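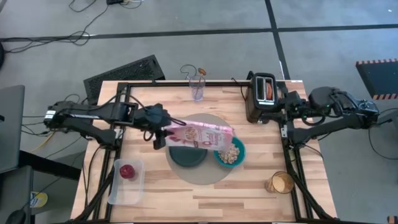
Unit 3: Setting and serving a simple breakfast

Hospitality Basics, Bellmont evening course
Handout prepared by Remo Strebel, revised Jan 24, 2022

Please read these notes before the practical session and bring them with you. Words marked in capital letters are in the word list at the end.

3.1 The place of the guest

One guest needs one PLACE. We mark the place with a placemat, and everything the guest eats from should stand on it or very near to it. On our table the mat is round and grey, and it carries the green plate and the teal bowl side by side. With a round mat you have no straight edge to help you, so take the middle of the mat as your point and put the dishes to the left and the right of it.

The plate is for the toast. It stays empty until the toast is ready. The bowl is for the granola or another cereal.

3.2 Cereal

In the course we use cereal from a bag which can be closed again. Open the bag completely before you tilt it. If the opening is small, the large pieces stop at the mouth and then all fall together. Hold the bag low over the bowl and pour slowly.

Granola is heavier than flakes, and a bowl which looks half full is already a good portion. Many students give too much. In August I weighed the bowls of one group and the largest was 199 grams, without milk! Leave space under the rim, the guest must be able to stir.

Close the bag at once and press the air out with the flat hand. Crumbs on the mat are removed with a dry cloth, never with the fingers.

3.3 Toast

The toaster stands at the far corner of the table, away from the guest's sleeves. Put in the bread before you begin with the cereal. Toast should come to the plate warm, and it becomes hard when it waits in the slots. Two slices are enough for one guest.

Be careful with the setting. The Ammann notes which some of you have from last year give a number for the dial, but each toaster is different. Look at the colour of the bread and make one test slice.

3.4 Juice and fruit

Orange juice is served in a short glass, on the right side, in front. A short glass does not fall so easily as a tall one. Fill it to one finger under the rim.

The apple can stay in a clear container on the left until the guest wants it. Wash it and dry it first. If the guest asks for it cut, cut it at the side table.

3.5 Utensils

A tall glass at the back of the table can hold the utensils, with the handles down or up as your teacher prefers. Haf Jenkins, who takes the other group, prefers the handles up. For the examination both are accepted, but do not mix them in one glass.

Before the next session

Draw your own table from above, for one guest, and write the name of each thing beside it. Then write the order of your work from the bread to the juice. Hand in both sheets in room 901.

Word list

PLACE: the part of the table which belongs to one guest
RIM: the upper edge of a glass, bowl or plate
SLOT: the opening where the bread goes in
PORTION: the quantity of food for one person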